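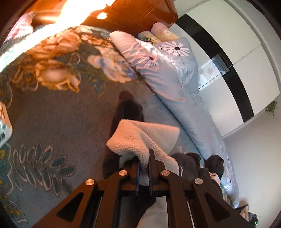
Unit 3: Sorting and Folding Small Household Textiles
Textile Care and Domestic Services, course handout
Prepared by Noemi Guerra

3.1 Scope

Unit 2 dealt with flat woven goods: sheets, pillowcases, tea towels. This unit covers small mixed loads, meaning the clothing, socks and cloths that come back from the dryer together and are sorted on a bed or table before folding. Pile fabrics get the most space, as they behave least like the goods in Unit 2.

Bring the Grasso workbook to the practical. The tables on fibre content are not reprinted in this handout.

3.2 Terms

Pile: fibre or yarn standing up from a base fabric. May be looped or cut.
Fleece: a soft knitted fabric with a raised surface on one or both sides. Most household fleece is polyester.
Plush: a fabric with a longer, denser pile than fleece, common in blankets and throws.
Loft: the thickness of a fabric when no weight is on it.
Nap: the direction in which a pile lies. Stroke the fabric both ways; the smooth stroke runs with the nap.
Hand: how a fabric feels when held.

3.3 The sorting surface

A bed is the usual surface in a private home. It gives more area than most tables and is a reasonable working height for seated work. It is low for standing work, and anyone sorting more than one load should sit or kneel.

The cover matters. A plush blanket grips whatever is laid on it. This helps to keep a stack from sliding, but small items drag when pulled across and a fold made directly on the blanket will shift. It also sheds. Dark knits laid on a pale plush, or pale cloths on a dark one, pick up fibre that shows. Where the finish matters, spread a flat cotton sheet over the blanket first.

Colour contrast between item and surface affects speed. Black socks among black and dark grey clothing are easily missed, and most unmatched socks in the practical are found under or inside a larger dark garment. Pull white and light items out first, then work through the dark pile.

3.4 Order of work

1. Tip the load out at one end of the surface. Leave the other end clear for stacks.
2. Remove pale cloths and fleece items.
3. Remove socks and lay them lengthwise, toes pointing the same way. Do not pair yet.
4. Shake out each remaining garment once, holding it by the shoulders or waistband.
5. Check sleeves and legs for trapped items.
6. Pair socks.
7. Fold garments, largest first.
8. Fold cloths last.

3.5 Handling pile fabrics

A small fleece cloth should be lifted by a corner or an edge. If it is picked up from the middle, the fabric doubles over on itself, the free corners fall at different heights, and the cloth has to be laid down and opened before it can be folded. Thick pile also hides the edge. Run a thumb outward from the centre until the thickness drops.

Pinch lightly. A hard grip flattens the loops and leaves a mark that stays until the cloth is shaken. A thin woven cloth needs a firmer hold for the same weight, as it has no loft to take up the pressure.

Fold fleece in halves only. Thirds spring open. Two folds are enough for a face cloth or duster, and a third makes a bundle that will not stay shut in a stack. Do not press the fold with an iron. Polyester pile glazes under heat and the damage is permanent.

3.6 Socks

Long socks are laid flat with the heel up, one on top of the other, and folded in three from the toe. Turning one cuff over the pair is faster but stretches the rib. The workbook allows either method. The Diltadska method in Appendix B is not assessed.

3.7 Practical exercise

Work in pairs. Each pair receives one mixed load of 47 pieces in a Ferkon tub, with at least three fleece cloths in each. One student sorts and folds, the other records the time for each step in 3.4 on the sheet provided. Swap, re-tumble the load by hand, and repeat.

Record any item that had to be laid down and picked up again, and where it was first held. These entries will be used in Unit 4 when we discuss re-handling.

3.8 Reading

Workbook, chapter 5, all sections except the one on commercial flatwork. The Tronent care-label chart is on the wall beside the sinks and may be copied. Written notes for this unit are due before the July break, maximum 700 words, tables not included.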